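# Inner pages of a folded booklet lose their outer margin after trimming

Posted in **Print & Layout** on 28 Feb 2019
Tags: booklet, imposition, creep, duplex, saddle-stitch

I put together the operating manual for the irrigation controllers at the Brullau site. It is laid out in Flerkidix as single half-letter pages (5.5 x 8.5 in), exported to PDF, and printed as a booklet on letter paper with the printer driver's booklet option. The sheets are folded by hand, stapled on the fold with a long-reach stapler, and the open edge is trimmed on a guillotine cutter.

The previous edition was short and gave no trouble. The new one has 58 pages. On page 1 the outer margin is correct. By page 27 the right border of the valve table has been cut off completely, and on the pages near the middle the page numbers sit noticeably closer to the edge than they do at the front. Page 47 is a little tight but usable.

What I have checked:

- The PDF itself is correct. All pages have the same margins on screen.
- Scaling in the print dialog is set to "Actual size".
- The fold is on the center line. I measured several sheets before stapling.
- An untrimmed copy has a slanted open edge, with the middle sheets sticking out past the cover.

The table border sits 2.5 mm from the edge of the page. I know that is close, but the table has nine columns and I would like to keep it wide. The trim takes off 1/16 in, measured at the cover.

There is also a secondary problem. The driver adds two blank pages and puts both at the end, so the back cover with the phone numbers becomes an inside page. I need almost 50 copies and would like to avoid reprinting them twice.

Paper is plain 20 lb bond for all pages including the cover.

*Tamer Ghanem*

---

## Replies (3)

### Reply marked as solution

The slanted edge on your untrimmed copy is the cause. It is called creep, or push-out. Each folded sheet wraps around the ones inside it, and the inner sheets are pushed outward by the thickness of the paper. The trim then cuts the edge square, and everything that stuck out is removed. The inner pages end up narrower than the outer ones, and the loss is all on the outside margin.

You can calculate it for your document. A saddle-stitched booklet needs a page count divisible by four, so the 58 pages become 60, on 15 sheets. Page pairs on one side of a sheet always add up to 61:

| Sheet (from outside) | Front, left / right | Back, left / right |
|---|---|---|
| 1 | 60 / 1 | 2 / 59 |
| 7 | 48 / 13 | 14 / 47 |
| 14 | 34 / 27 | 28 / 33 |
| 15 | 32 / 29 | 30 / 31 |

Take 0.1 mm as the thickness of one sheet of 20 lb bond. Page 27 is on sheet 14, with 13 sheets wrapped around it, so its edge is pushed out 1.3 mm. Your trim removes another 1.6 mm. The total is 2.9 mm, and the table border is at 2.5 mm. It will be cut off every time, no matter how well you fold.

Page 47 is on sheet 7, with six sheets outside it. Push-out is 0.6 mm, total loss 2.2 mm. The border survives with 0.3 mm to spare, and that matches what you see.

These figures assume a tight fold. A hand fold is looser and the real push-out is usually somewhat larger. Measure it as follows:

1. Collate and fold one full set of blank sheets of the same stock.
2. Staple it exactly as you would a real copy.
3. Press the fold flat with a bone folder or the back of a ruler.
4. Measure from the edge of the outermost sheet to the edge of the innermost one.
5. Divide by 14 to get the shift per sheet.

Use that value in place of 0.1 mm.

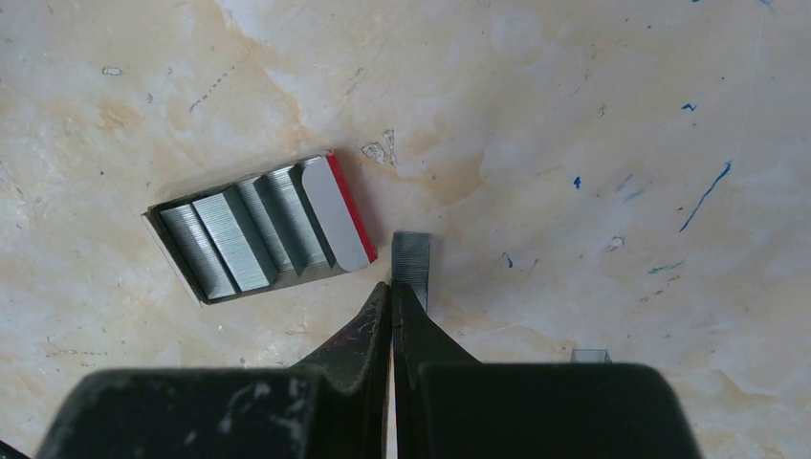

Which direction should the page content be shifted to correct for creep?

Toward the fold, on every sheet except the outermost. The amount is the shift per sheet multiplied by the number of sheets outside the one in question.

Most printer drivers cannot do this. Booklet mode in the driver places two pages side by side and stops there. The options are:

**a) Impose in the layout program.** In Flerkidix, use Export > Booklet instead of exporting single pages. There is a field for creep on the second tab. Enter the total for the innermost sheet (1.4 mm with the figures above) and set the direction to "inward". Export, then print the result as an ordinary landscape letter document. Booklet mode in the driver must be off, or it will be imposed twice.

**b) Change the margins.** Leave the workflow alone and keep everything at least 6 mm from the outside edge. Page numbers will still drift toward the edge through the first half of the book and back again through the second, but nothing is lost.

**c) Trim less.** This does not solve it alone. If the cut is flush with the outermost sheet, page 27 still loses 1.3 mm. The border would survive with 1.2 mm of paper beyond it, and any error on the cutter will be visible.

I would use (a) and also move the table border in to 4 mm. Check the inner margin at the same time. Shifting content inward uses up gutter, and the innermost pages lose 1.4 mm of it. With a normal gutter of 12 mm or more it can be ignored.

For the blanks: add them yourself before exporting. The driver only knows that it is two pages short and appends them. Insert two empty pages directly before the back cover, so that the phone numbers are on page 60. A page headed "Notes" is a common way to use the space. Alternatively put one blank after the title page and one before the back cover, but then every page number in the body moves by one and the table of contents has to be regenerated.

Duplex setting, if you go with (a): the sheets are landscape, so it must be "flip on short edge". With the long-edge setting the backs print upside down. Print sheet 1 and sheet 15 as a test before the full run. If sheet 1 has pages 60 and 1 on one side with 2 and 59 on the other, the order is right.

> **Comment by Tamer Ghanem:** Measured a blank set. 1.8 mm from outermost to innermost, so a bit under 0.13 mm per sheet. Entered 1.8 in the creep field. One test copy printed. The border is intact on page 27 with the table moved to 4 mm.

> **Comment:** 1.8 is plausible for a hand fold. If you later change to a heavier cover, measure again. The cover counts as one sheet but is thicker than the rest.

### Second reply

Adding to the above from the production side. I run the small-format jobs at Pillgate and we do a fair number of manuals like this.

15 sheets of 20 lb is within range for saddle stitching but it is where the book starts to resist closing. Things that help:

- Fold in groups of four or five sheets and nest the groups. Folding all 15 at once gives a rounded spine and more push-out on the inner sheets.
- Check the grain. It should run parallel to the fold. Ordinary letter paper is mostly grain long, meaning parallel to the 11 in side, and a booklet fold goes across it. If you can get grain-short stock the fold will be flatter. For an internal manual it is probably not worth the cost.
- Put the finished books under weight overnight and trim the next day. Trimming a springy book gives a face that is not square once it settles.
- Trim the face (the open long edge) first. Top and bottom only if needed. Head and foot do not creep.
- Set the backstop against the spine, not by eye against the open edge. The open edge is the part that varies.

Staple from the outside so that the legs close in the center spread. The legs need to go through the full stack and still have enough left to fold over. If they barely clinch on a test copy, go up one leg length before doing the run. Two staples are enough for this height. Place each one about a quarter of the height from the end.

Over 20 sheets I would change to perfect binding or a coil. Creep is not a factor with either, and a coil-bound manual stays open on a bench.

> **Comment by Tamer Ghanem:** Coil was considered. The books are kept in a narrow slot in the controller cabinet door and the coil catches on it.

### Third reply

I had something like this and it was the scaling. Set "Fit to page" and it shrinks everything so the margins get bigger. Might be worth trying.

> **Comment by Lu:** That makes all pages smaller by the same amount. The difference between outer and inner pages stays. It will hide the problem if the reduction is large enough, but the type in a nine-column table is small already, and the two halves of the sheet may no longer be centered on the fold if the printer has unequal unprintable margins.

> **Comment:** ok. Worked for mine, but it was only five sheets

---

### Follow-up from the original poster

Full run printed with the imposed PDF. Settings for anyone with the same setup:

- Flerkidix: Export > Booklet, creep 1.8 mm, direction inward
- Two pages headed "Notes" inserted before the back cover
- Driver: booklet off, actual size, two-sided, flip on short edge
- Folded in three groups of five, nested, pressed overnight
- Face trim 1/16 in, backstop at the spine

Outer margins were checked on pages 1, 27, 30 and 47 of the first copy and are equal to within half a millimeter. One copy had a sheet nested upside down and was discarded.

The creep field in Flerkidix goes back to zero when the file is closed and reopened. It has to be entered again for each export.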